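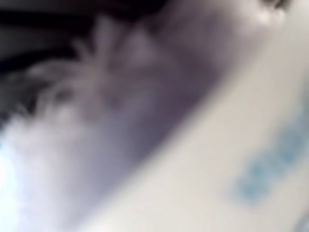

Close view: pale curved surface with light-blue marking, out of focus

To: plulgate-softtoys
Subject: Re: [plulgate] Matted pile on long-limbed rabbits
Message 1664

On the Plulgate list, Gurkwood Toy Repair wrote:
> We have a purple rabbit in with the pile clumped along the limbs and
> in the body creases. Surface wash only or open it up? The label says
> "sponge clean" and nothing about the filling. Also, is a wire brush
> acceptable on this kind of fur? The last one we brushed with wire
> went thin at the elbows.

Surface wash first. Opening the back seam is only worth it if the filling has gone hard or smells, and you mention neither.

No wire on short fuzzy pile. I use the Bernlow soft nylon brush, the narrow one, and work from the tip of the limb toward the body in short strokes, then lay the pile back down with the flat of the hand. If a clump will not open, stop and wet it again. The thin patches you got at the elbows are pulled fiber and will not come back.

For the wash itself:

Cool water, 2 ml of wool detergent per liter. Sponge wrung out hard.
Limbs first, body last, and keep the sponge off any contrast patch.
Two rinses with a clean damp cloth.
Dry flat, turning now and then, 14 hours minimum before you judge the result.

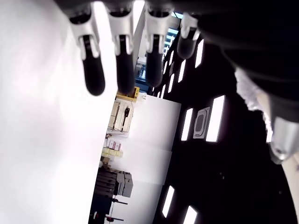
Work on a white table if you have one – loose purple fiber shows up on it at once, and so does any dye that bleeds out. With the rabbit on its side you can get at the creases without folding the body further. Support the head while you work on the limbs, otherwise the neck seam takes the strain. I would not peg one up by the ears under any conditions.

The Nyarko rabbit pattern has a seam allowance of 2 mm at the neck, so if yours was cut from that one, check the stitching before it gets wet.
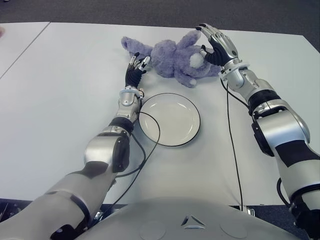 Page last changed: Jan 12, 2025

Lavender rabbit on its side, plate on the table in front of it. The pile has a matted look and the creases in the body are soft. There is a small round white tuft on this one, and a white patch of that sort should be cleaned separately, with its own cloth.

A plain plate is enough for the detergent mix. Press the sponge on the rim before it goes near the fur.

On the second question, filling: if you do open it, weigh what comes out and put back the same. My last refill was 60 g over and the limbs would not lie down.

Gurkwood, please post the fiber content if the label gives it. The drying time above is for polyester – I have no figures for acrylic.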